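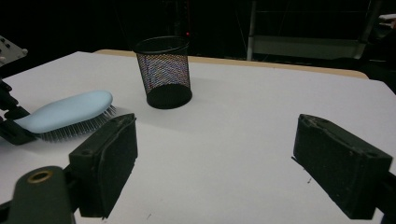 Perimeter Works and Site Boundaries
Unit 2: Timber and Masonry Boundaries

Reading for this unit: course manual, sections on ground conditions and post foundations. Students should bring the Brallow site plan to the seminar.

Purpose of the unit

Unit 1 dealt with the legal line of a boundary and how it is marked out on site. The present unit covers the choice and construction of solid boundaries, meaning close-board timber fences and free-standing masonry walls. Gates are treated separately and are not assessed here.

Wind load

A solid boundary must resist the full pressure of the wind across its face. Air does not pass through it as it does through an open fence, and the load on the posts is correspondingly higher. Taller panels also place that load farther above the ground, which increases the turning force at the base. Students should be able to explain why a post that is strong enough in itself may still lean when its footing is too shallow.

Exposure must be judged for each length of the boundary. At the Brallow site, the north run stands on open ground and the east run is sheltered by buildings. The two runs were specified separately.

Timber fences

Posts, rails and boards should be pressure treated before delivery. Any cut made on site exposes untreated wood and must be brushed with end-grain preservative before the piece is fixed. Gravel boards are placed at the base so that the main boards stay clear of damp soil. They take the worst of the decay and can be replaced separately.

The tops of concrete footings are sloped away from the post. Water that collects at the collar is the most common cause of early failure at ground level.

Masonry walls

Free-standing walls require a continuous strip foundation taken down to firm ground. Movement joints are provided at the spacing given on the drawings and must run through the full height of the wall, including the coping. A damp-proof course of flexible sheet is not recommended near the base, where it may form a plane of weakness. Two courses of dense engineering brick are used in its place.

Worked case: Pladstead depot

The depot boundary is 500 feet long. A length of 26 feet beside the loading bay is to be built in brick, and the remaining 474 feet in close-board timber. Where the two meet, the last timber post is set independently and is not fixed to the wall. Students should sketch this junction in plan and mark the direction of drainage.

Coursework

Submit a written specification for the west run at Brallow, with one drawing. The work carries 20 percent of the final grade and is due on 29th June. Resubmissions are accepted in August with the approval of the department.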